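Psyllium Husk Rolls: Notes on Hydration

Posted November 26, 2019

I have been baking low carb rolls with psyllium husk for long enough to have opinions about them, and most of the mail I get is on one subject: the rolls come out gummy in the middle, or they rise in the oven and collapse on the counter. Both faults come back to water. These notes cover how I set the water, how long I let the dough stand, and how I bake it. The full recipe is at the end.

The base is almond flour, whole psyllium husk, baking powder, salt, cider vinegar and egg whites. There is no yeast in it and no added gluten.

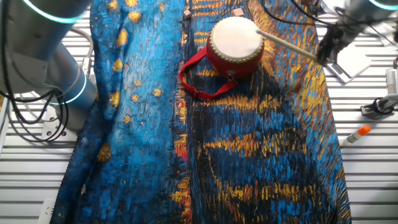
Husk versus powder

Whole husk and ground husk are the same material, but they do not behave the same in a bowl. Powder takes up water almost at once and sets into a stiff gel before you have finished mixing. Whole husk is slower and more even. If a recipe was written for one and you use the other cup for cup, you will have nearly twice the fiber in the dough, or half of it.

I weigh it. For a batch of 6 rolls I use 40 g of whole husk. I have tried Pudov and Veres, and I could not tell the baked rolls apart, though the Veres husk is paler and gives a less gray crumb. Imunton sells a fine powder that turned my dough faintly purple. The color is harmless, but it did not bake out, and I went back to whole husk.

If powder is all you have, start at three quarters of the weight and hold back a little of the water. Judge by feel after the rest. The dough should hold a thumbprint and leave your hands slightly tacky.

Volume is the other common source of trouble. A cup of husk scooped from the bag and a cup shaken level can differ enough to move the dough from slack to rubbery, and almond flour packs down in the same way. Grams remove the question. 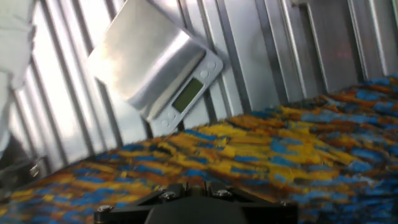
Anahera Fairweather wrote in to say that she gets the same result with a level cup, provided she stirs the bag first and never taps the cup on the counter. That may well be true in one kitchen with one bag. My objection is that I can't write it down in a way that works for a different cup and a different bag, so the recipe stays in grams. She also asked whether the egg whites can be replaced with whole eggs. They can, at three whole eggs for the four whites, but the roll is denser and the crust browns sooner.

Water temperature matters more than I first thought. I use water just off the boil, poured in a thin stream with the mixer on low. Cold water works, but the gel forms late and the dough spreads before it sets. Stop the mixer as soon as the dough comes together — overmixing knocks out the gas from the baking powder and vinegar, and there is no second rise to put it back.
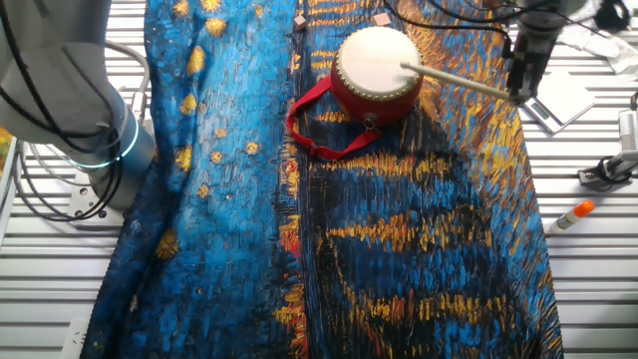 Baking and cooling

Shape with damp hands and leave space between the rolls. I bake at 350 F on the lower rack for 55 minutes. A tapped roll should sound hollow underneath. If the top is dark and the bottom still sounds dull, cover loosely with foil and continue.

Leave them on a rack until fully cool before cutting. The gel is still firming up at this stage, and a roll cut warm will look underbaked even when it isn't.

I changed pans in the middle of all this, from a thin sheet to a heavier Pretora one, and had to add 4 minutes. Check your first batch early if your pan is thin.

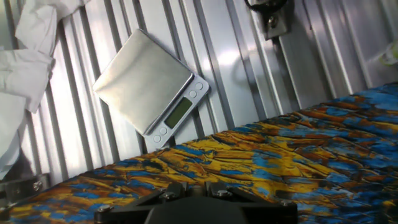

One reader asks if the shaped dough can be kept in the refrigerator overnight and baked in the morning. I don't recommend it. The baking powder starts working when the water goes in, and the rolls I held overnight were flat. Bake them the same day and freeze the extras, sliced. I will test a double-acting powder with a later start in December and post the weights.

The recipe, for 6 rolls

150 g almond flour
40 g whole psyllium husk
2 tsp baking powder
1 tsp salt
2 tsp cider vinegar
4 egg whites
240 ml water, just off the boil

Mix the dry ingredients. Add vinegar and egg whites and mix until even. Pour in the water with the mixer on low and stop when the dough gathers. Rest 3 minutes, shape, bake, cool.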